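연주자 약력은 왜 다 똑같은가

음악회 프로그램북을 펼치면 나는 약력부터 읽는다. 읽고 나면 늘 조금 의심스러워진다. 누구에게 배웠고, 어디서 입상했고, 어느 홀에서 연주했다는 말이 한 면을 채우는데, 정작 그 사람이 어떤 소리를 내는지는 한 줄도 없다.

지난 4월 Moston 홀에서 열린 실내악 연주회가 그랬다. 비올라를 맡은 사라이 멘도사(Sarahí Mendoza)의 약력은 413단어였다. 집에 와서 세어 보았다. 그중에 마스터클래스에서 만난 교수 이름이 절반 가까이 됐다. 마스터클래스라는 것이 대개 이틀이나 사흘, 한 사람당 길어야 한 시간 남짓 돌아가는 수업이라는 사실은 음악 하는 사람이면 다 안다. 그 한 시간을 두고 '사사했다'고 쓰는 것이 맞는 말인가. 틀렸다고 하기도 어렵다. 그래서 더 곤란하다.

그런데 그날 연주는 좋았다. 브람스 느린악장에서 멘도사는 비브라토를 거의 걷어내고 첼로 밑으로 들어갔다. 보통은 비올라가 욕심을 내는 자리다. 그렇게 물러서는 법을 누가 가르쳤는지, 혼자 터득했는지 나는 궁금했다. 약력에는 답이 없었다.

콩쿠르 이야기도 해야겠다. Trullthorpe 콩쿠르는 참가비가 1,595파운드다. 예선은 영상으로 보고, 본선에 오르면 숙박비는 따로 낸다. 주최 측은 젊은 연주자에게 '국제 무대의 기회'를 준다고 하지만, 내가 보기에 먼저 기회를 얻는 쪽은 주최 측이다. 1등 상금은 3,000파운드다. 입상자 명단이 길고 공동 수상이 유난히 많은 해도 있다. 그렇게 얻은 한 줄이 약력에 들어가고, 기획사는 그 줄을 보고 다음 무대를 정한다. 심사위원이 자기 제자를 심사했는지는 어느 약력에도 적히지 않는다.
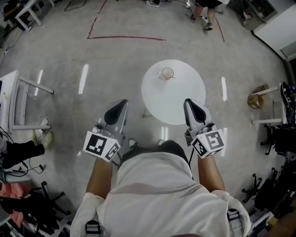
물론 반론은 있다. 공연 기획을 오래 한 지인은 내게, 관객은 모르는 이름의 표를 사지 않으니 보증이 될 만한 이름이라도 붙여야 한다고 했다. 일리가 있다. 그러나 그 보증이 실제로 통하는지는 잘 모르겠다. Clesen 사중주단은 재작년부터 프로그램북에 약력을 두 줄만 싣는다. 단원 이름과 악기, 그리고 언제부터 함께 연주했는지가 전부다. 내가 갔던 두 번 모두 객석은 예년만큼 차 있었다. 두 번 가지고 무얼 증명하겠느냐고 하면 할 말은 없다. 다만 약력이 길어야 표가 팔린다는 쪽도 내게 숫자를 보여 준 적은 없다.

스승의 계보를 중시하는 전통을 통째로 우습게 볼 생각은 없다. 현악기는 손에서 손으로 배우는 부분이 크고, 활을 쥐는 방식 하나에도 어느 집안의 버릇이 남는다. 십 년을 한 선생 곁에서 보낸 사람이라면 그 이름을 앞세울 만하다. 내가 못 믿는 것은 십 년과 한 시간이 같은 문장에 같은 무게로 나란히 놓이는 방식이다. 읽는 사람은 둘을 구별할 길이 없고, 쓰는 사람도 굳이 구별해 줄 이유가 없다.

학교도 한몫한다. Gill 음악원에서는 졸업반 학생에게 약력 쓰기를 가르친다. 수업 자료를 얻어 본 적이 있는데, 본보기 문장의 첫머리가 '일찍이 두각을 나타내어'였다. 스물두 살짜리가 모두 일찍이 두각을 나타냈다고 쓰면 그 말은 아무 정보도 주지 못한다. 학생들 탓을 하고 싶지는 않다. 남들이 다 그렇게 쓰는데 혼자만 '동네 학원에서 시작해 열네 살에 그만둘 뻔했다'고 쓰기는 쉽지 않을 것이다.

나라면 그쪽을 읽고 싶다. 오늘 곡을 왜 골랐는지, 어느 마디가 아직도 겁나는지, 지금 쓰는 활은 언제부터 썼는지 적어 주면 좋겠다. 그런 약력이 좋은 연주를 보장하느냐고 물으면 그럴 리 없다고 답하겠다. 지금의 약력도 보장하지 못하기는 마찬가지다.

다음 달에 멘도사가 독주회를 연다고 한다. 표는 이미 샀다. 프로그램북은 이번엔 연주가 끝난 뒤에 읽을 생각이다.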